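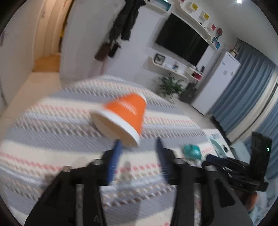 Student projects / Software

Trikska: getting two grippers to take turns

My part of the project was the planner, the bit of code that decides which gripper goes for which object and when. We called it Trikska, and it sits on top of Kiiskinen, the tracking library our course at Ilton already uses.

I started with a paper cup lying on its side, which I thought would be the easy one! The trouble is that the rim and the base want different grips, and my first version only looked at the middle of the object. It also took the stripes on the cloth for edges, so I spent most of February on a filter for patterned backgrounds (dull work, but I got quite fond of it by the end).

The second headache was two grippers close together. Each one plans its own path, then asks for a patch of space and holds it for up to 30 seconds. If both want the same patch, the one nearer its target goes first. Simple enough - except that my timer never let go of a patch after a failed grasp, and everything just sat there waiting.

I replayed 710 recorded attempts through the fixed version. The old code got stuck in 26 of them and the new one in 6, all with small shiny things where the tracker loses the outline. I'd like to try the depth filter from Passka on those next, and the timer still needs a proper test.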